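The Vollville Pantry Table: A Conversation with Rhonda Lemieux
Dec 1, 2002

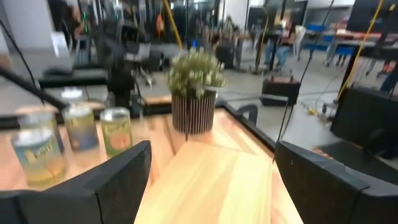
Cans, a pale wooden board and a potted plant on the sorting table at Vollville.

The Vollville Community Pantry distributed 3321 hampers in its last reporting year from a single room on Mbeki Street. Rhonda Lemieux has coordinated the packing program since the pantry moved there from the Plikilley hall. She met with this newsletter in October to discuss how the room is organized.

Asked what visitors notice first, Ms. Lemieux named the table. "People expect shelving," she said. "We do have shelving, but the work is done on the wood. Every can that goes into a hamper crosses that table, and it is looked at before it leaves."

Cans are checked for dents along the rim and for labels that have come away. The pantry will accept a faded label provided the contents can still be read. "If I have to guess, it does not go to a family," she said.

The board serves as the dividing line at each packing session. Checked goods are placed on one side and unchecked goods on the other. Garba Effiong, who supervises the evening sessions, introduced the practice after a mix-up in his first season.

"We had 70 hampers ready and could not say which had been inspected," Mr. Effiong recalled. "We opened all of them again. The board came out the next evening and it has stayed."

Flowers are a more recent addition. Ms. Lemieux said that clients often wait beside the table while their order is completed, and that she wished the room to feel less like a storeroom. The present plant, with its small white blossoms and striped pot, is moved to a windowsill overnight. "It gets watered by whoever locks up," she said. "Sometimes twice."

The pantry has asked Bralletti Joinery to quote on a second table of the same height. Ms. Lemieux expects to need it for the holiday period, when 835 hampers are to be packed over 3 weeks. Donations of canned fruit and vegetables are received at the side door.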